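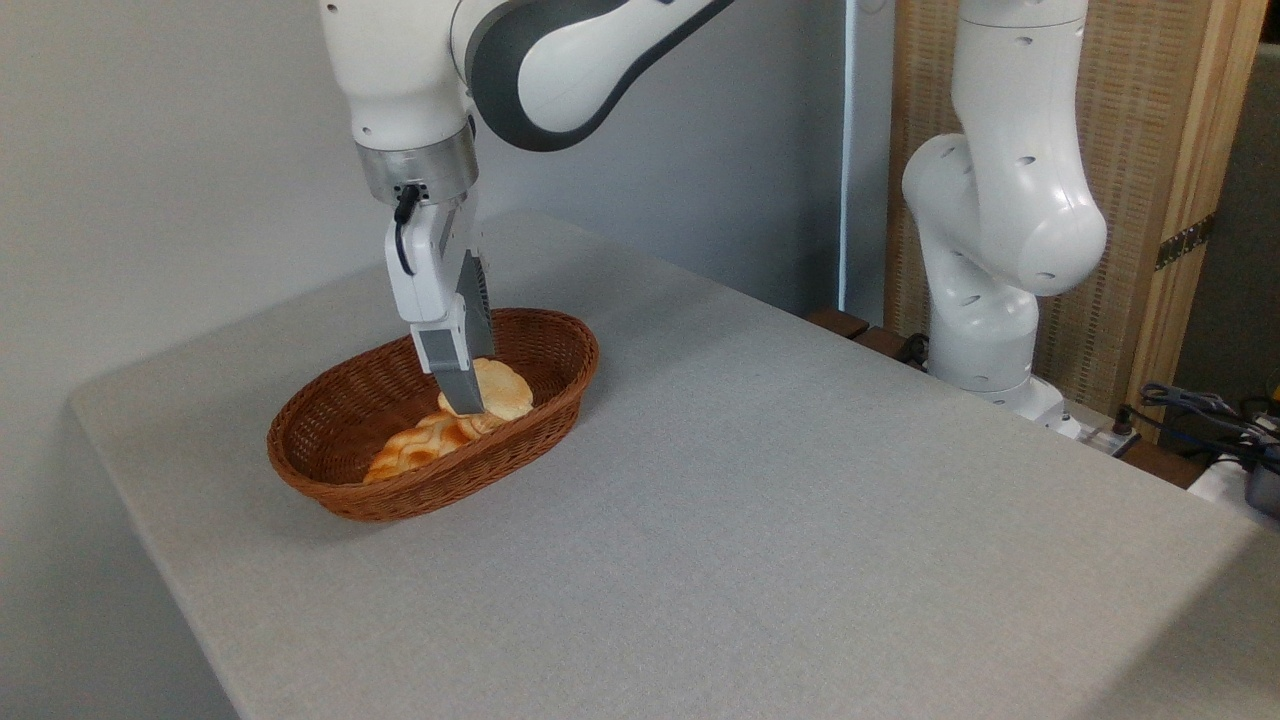 Moruveo wants 5 quid for "the bread basket, to share". Two pieces of bread. I'd like to hear how the sharing goes once there are three of you.

1/ One proper round roll, toasted on top with the darker speckles, and one flatter thing with a ridged crust. No butter. Butter is extra, obviously.

2/ The basket itself is woven and oval, rolled rim, nice enough. But bread sitting straight on the weave with no cloth? Every crumb goes down into that plait and I have doubts about how often anyone shakes it out.

3/ Hanane Morsy swears wicker "lets the crust breathe". Does it, though? I've kept rolls in wicker at home and by teatime they were fit for doorstops.

4/ Chraibi up the road still does 4 rolls in a napkin for less. Plain white bowl, chipped - and the bread is warm when you get it.

5/ Someone's asked if the flat one is a flatbread or a roll that didn't rise. The menu says "house selection", so your guess is as good as mine.

6/ And yes, I've read the reviews. All 101 of them. "Rustic" comes up a lot. I still think it's a basket.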